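The Room With the Red Bins

Chyo's way of saying hello, if you come to see Chiyo Kamata at work, is to hand you something to put away. In my case it was a bag of brass snaps, and I stood there with it for a good long minute before she took pity on me and pointed.

Kamata is the founder of Stitura, a small company that puts together sewing and mending kits and mails them out to people who would like to fix their own coats and backpacks but don't know where to start. She has been at it for 17 years, first from a spare bedroom, then from half of a garage, and since last June from a big shared workshop in Rurnden. I had gone to talk with her about the kits. We ended up talking almost the whole afternoon about bins, and I can't say I minded.

"People come in wanting to see the sewing machines," she told me, pulling out a stool for me and staying on her feet herself. "That's fine, I like the machines too. But I spend maybe an hour a day sewing. The rest of my life is finding things. If I can find things, I have a good day."

She learned to be tidy late, she says, and the hard way. In the garage years everything lived in cookie tins and shoeboxes, stacked however they would stack, and she knew where each thing was until the day she caught the flu and her sister came in to fill the orders for her.

"She called me 18 times," Kamata said, laughing. "Where are the hooks? Where are the other hooks? I was lying there with a fever, trying to describe a shoebox. And I thought, well, this is silly. It's all in my head, and my head isn't even working!"

So when the lease came up in Rurnden she spent her first three weeks there without packing a single kit. She walked the floor with a tape measure and a pad of paper, ate her lunch in different corners, and thought about where her hands wanted to go. The shelving, she told me, went in, came out, and went in again the other way around.

"My husband thought I had lost my mind. He kept saying, it's a shelf, Chiyo. But you walk to that shelf all day long. If it's four steps too far, you feel it by supper."

The system she settled on is simple enough that she can explain it between sips of tea (she makes a roasted barley tea, very strong, and will refill your cup until you put your hand over it). Small parts go in small bins, on a rack, in rows. Anything bulky or still waiting to be sorted goes in a red bin. The red ones can be picked up and carried; the little ones are supposed to stay where they are.

"Red means it isn't finished," she said. "Somebody still has to do something with it. You see red, you go over and look."

I asked about the colors on the rack itself, the orange and the black, and whether they meant something too. She seemed a little shy about the answer. The orange bins are for what goes into every kit, and the black ones are for the extras and the odd sizes. She had wanted a third color and talked herself out of it.

"I made a chart with five colors once. It was beautiful. I couldn't remember it myself."
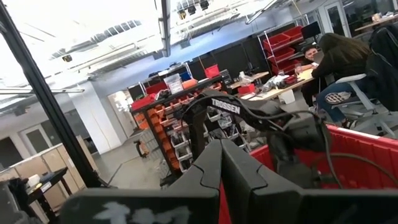 The top of the rack

Every tidy person I have ever met has one spot where the rules go soft, and Kamata gave hers up without much of a fight. It's the top of the parts rack. A couple of red bins have gone up there, along with a clear plastic container and an orange one, and she looked at them the way you might look at a dog that has gotten up on the couch.

"I say every month that the top is not a shelf," she said. "Then I need both hands for a minute, so I put something up there, and there it stays. The clear one at least I can see into. I forgive the clear one."

She does have a rule for it now, borrowed from an old boss at Hoshino, the fabric store where she worked in her twenties. Before anybody goes home, one thing comes down from a high place and gets put where it belongs. Just one. She thinks a bigger rule would last until the first busy week.

"Mr. H., we called him. He never told us to clean up. He would only say, bring one down. I was so annoyed by it then – and now I say it to everybody, in the same voice."

The wire shelving on the right side of the room is where the red bins stack up, and it took her longer to come around to that than to anything else. She had her heart set on wood. The light wooden cabinets across the way are her favorite thing in the place, and she would have happily lined every wall with them. But doors, she found, are where good intentions go to sleep.

"You close a cabinet and it's very peaceful. Too peaceful! I had a bin of zippers in a cabinet for so long that I ordered 100 more. With the wire shelf, I can't pretend."

The cabinets have kept the things that ought to be shut away, then: the paperwork, the good scissors, the holiday ribbon. She let me open one, and it was every bit as neat as you would guess, down to a folded dish towel under the scissors.

I wondered whether she missed working at home. She thought about it for a while and straightened a stack of mailers that looked straight already. She misses the window, she said, and the cat, Bumo, who used to sleep on the outgoing mail. She doesn't miss the carpet, having dropped a great many pins in it. On the concrete floor here she can hear a pin land, and a magnet on a broom handle takes care of the rest.

"And the ceiling," she added. "At home I could touch the ceiling. Here I look up and there are the pipes and the beams and all those lights, and I feel like I can have a bigger idea. Then I look down and I have to count out buttons. But still, for a minute there, I had it."

Her advice for people with a messy sewing corner of their own is mostly a matter of slowing down. Don't buy the bins first, she says. Make your piles on the floor, leave them there a few days if the family will stand for it, and see which ones you keep stepping over to reach. Those go closest. Then buy fewer bins than you think you need, and all the same size, so that any one of them can trade places with any other.

As for the bag of snaps, I did find a home for it in the end, in a black bin on the second row. Kamata waited until I had sat down again, very pleased with myself, and then got up and moved it one bin over.

Contact the editors | Copyright 2026, all rights reserved | Back to top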